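Township vote in Alham -- what now?

2 min read

marlowe_ridge
So the final count is in and the road levy passed, 3,308 in favor, and the incumbent board chair kept the seat too. I voted for the levy and against the chair, which I guess makes me the weirdo in this thread. Does anybody think a third term changes a single thing? My feeling is we get the same board, the same meetings that start late, and the same fight with the county over who pays for what.

tinhatch
You're not the only one who split it. Half my street did. The chair ran on "steady hands" and the other side ran on being mad about the Brimis contract, and mad only gets you so far when you don't have a plan for the budget. I'd have liked to hear one number out of that campaign.

beetgreens
Hard disagree on the Brimis thing. It was a no-bid contract for trash pickup, signed in August when half the town was away, and the board never explained it. People had every right to be angry! And the challenger did have numbers, they were in the mailer. Maybe you tossed it with the pizza coupons (I nearly did).

tinhatch
I read the mailer. It said the township could save "up to 30 percent" by rebidding and then didn't say where that came from. That's a wish.

marlowe_ridge
OK, before this turns into the contract thread again -- my question was more about the levy. The ballot language said "maintenance and improvement of township roads" and that's it. No list. I asked at the last meeting whether the order of work was decided yet and was told it'd be taken up after the new term starts.

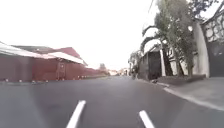 Road with the long maroon-red building on the left.

Van Dusen Road people have been promised work since before I moved here, and the Stitelis end of town says they're first in line. They can't both be first.

quietporch
I'm out by Stitelis and yes, we were told that, by two different board members, at two different doors. I don't think either one was lying. I think they each say what sounds good on the porch they're standing on. Turnout is strong out here so we get a lot of porch visits, lol.

beetgreens
And that's exactly why I wanted a new chair. Same people, same porch promises.

oldcreek14
Been going to these meetings 14 years and I'll stick up for the chair a little. The job has almost no power. One vote out of five, sets the agenda, signs things. If you want the roads done in a certain order, you need three votes, and I can tell you the other four seats went by this time with hardly anyone looking at them. One of them ran unopposed!

marlowe_ridge
Fair. I couldn't have named who was running for that one until I was standing in the booth.

beetgreens
Setting the agenda IS the power, though. The rebid never came up for a vote because it never got on the agenda. I emailed about it twice.

oldcreek14
You can petition to put an item on. It takes 30 signatures from registered voters in the township, and the clerk has the form. I've done it once, for the culvert business, and they did have to hear it. We lost, but they had to hear it.

quietporch
Didn't know that. I'd sign one asking for a road list with dates, and I'd carry it around out here too.

tinhatch
I'd sign that one. Not the Brimis one.

beetgreens
Fine, two petitions then. I'll pick up the forms from the clerk and post when I've got them. Meeting's at 7 pm if anybody wants to meet out front first.

Contact the moderators | Copyright Alham Town Talk | Back to top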